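Second-hand Smartwatch Checklist - what I look at before one goes on my wrist

I buy and sell a few used smartwatches and fitness bands on the side, and this is the list I keep pinned above the desk. It started as ten lines on the back of an envelope. My comments are under each item, so skip those if you only want the checks.

BEFORE YOU CHARGE IT

1. Back cover flat and tight all the way round
Comment: Run a fingernail along the seam. If the cover is lifting, or the screen sits proud on one side, I treat the battery as swollen and stop there. No charging, no pressing it back down. It goes in a metal tin outside until I can get to the battery drop-off.

2. Charging contacts clean and not green
Comment: Sweat does this. A dry toothbrush first, then a dab of isopropyl on a cotton bud. My old Meltetti band had one pin eaten right away and I still tried to charge it for a week, silly me.

3. Cable is the right one
Comment: The Brirberg clip and the Swanepoel clip look like twins and they are NOT wired the same. Check the label. If there's no label, I buy a new lead.

4. Strap pins seated both ends
Comment: Give each side a proper tug. Spring bars cost pennies, so replace any that feel gritty.

FIRST CHARGE

5. Stay in the room for the first 30 minutes
Comment: On a plate or a tile, away from curtains and never on the bed. I put the kettle on and do the paperwork next to it.

6. Warm is fine, too hot to hold is a fail
Comment: I check with the back of my hand at 10 minutes and again at the end. The Drarkico models run warmer than the others in my experience, but you should still be able to hold one comfortably.

7. Battery figure climbs steadily
Comment: Jumping from 18 per cent to full in a couple of minutes means a tired cell or a confused one. I drain it and try once more. Same again and I sell it for parts, and say so in the listing.
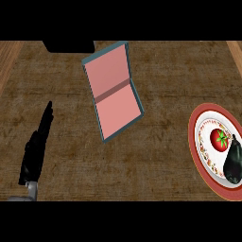 ON THE WRIST

8. Skin side is smooth
Comment: Feel for chips round the sensor window. A cracked window can scratch, and it lets water in too.

9. Strap material checked
Comment: If you get a rash from cheap earrings, look closely at the buckle. I swap mine for plain silicone with a plastic clasp - dull, but no itching. Wash any used strap in warm soapy water and dry it fully before wearing.

10. Heart rate compared with a finger on the pulse
Comment: Sit still, count your own pulse for a full minute and see how close it gets. The worst I've had said 114 while I was slumped on the sofa watching snooker! A second go with the strap one notch tighter sorted it. Please don't use any of these to make decisions about your health, whatever the box says.

11. Buzzer works and isn't rattling
Comment: Send yourself a text. A loose motor sounds like a wasp in a jar.

PRIVACY BITS

12. Previous owner's account removed
Comment: Ask the seller to do this while you're still chatting to them. Afterwards it's a right pain, and some watches won't pair at all until it's done.

13. Full factory reset, then pair
Comment: In that order. I once paired first and got a stranger's alarm at 5am for most of March.

14. App permissions looked over
Comment: It needs Bluetooth. It may need location to map a run. I can't think why it would want my photos, so that one gets switched off.

15. Firmware updated on a good charge
Comment: At least half full, and left on the charger while it runs. The Swanepoel ones go blank for ages in the middle of an update, so leave it be and don't hold the button down.

I write the pass or fail on a sticky label with the model name and put it on the bag. Anything failing 1, 6 or 8 doesn't get sold as working, full stop. If you've got a check I'm missing, pop it in the comments - I'm especially after a decent way of testing the waterproofing at home that doesn't involve risking the watch.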